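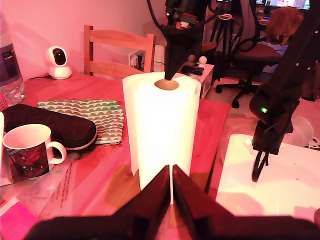
trarnby_tim
Anyone else been moved off the bench since the arms came in? We got ours at Demanent in March and my job has gone from doing the handling to watching it. It's all household bits, nothing fancy. You'd think a paper towel roll standing on a table would be dead easy, but I now spend whole afternoons on that sort of thing, with a mug and a pencil-case type thing left nearby to make it more like a real kitchen. We log 270 goes a shift.

I don't hate it, mind. My back's loads better! I just miss chatting, because two of us cover what used to be 6 people's work.

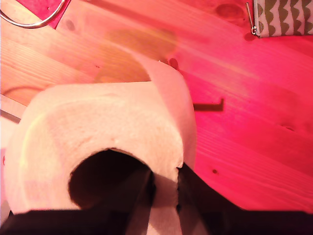

The others went to packing, same money, but they weren't asked first and that still grates.

londar_lass
Same money is more than we got. At Londar they called it "retraining" and it was a half-hour video, then off you go. I'd take your afternoons any day.

Cường Mai
I'll disagree a bit with both of you. I do the shift rota at Phùng and the arms have made the work better here. People pick their own start times now (I'm in at 7am, lovely) and the new lads learn the fault logs in their first month. Soft stuff is where you still need a person who knows what they're looking at.

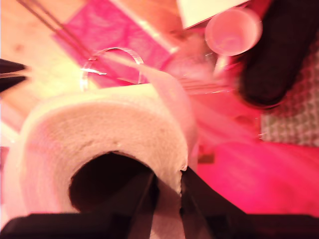
So my advice is get good at the logs and ask for the pay grade to go with it. We did and it went through.

londar_lass
Good for you, but that's a decent manager, that's not the arms. Ours logged 3,095 faults last quarter and the only thing that changed was a bigger screen on the wall.

trarnby_tim
Ha, we've got the screen too. Fair point about the grade though Cường, I'll bring it up. My list for tomorrow is 112 goes on the metal stuff and I'm dreading it, shiny things do my eyes in by dinner time.
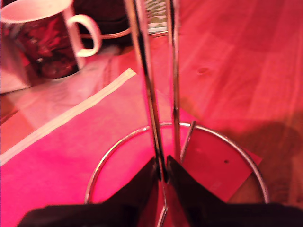

Chrome rods and ring, with the mug still on the table

Cường Mai
Ask for a second break on the shiny days. We get one at 3.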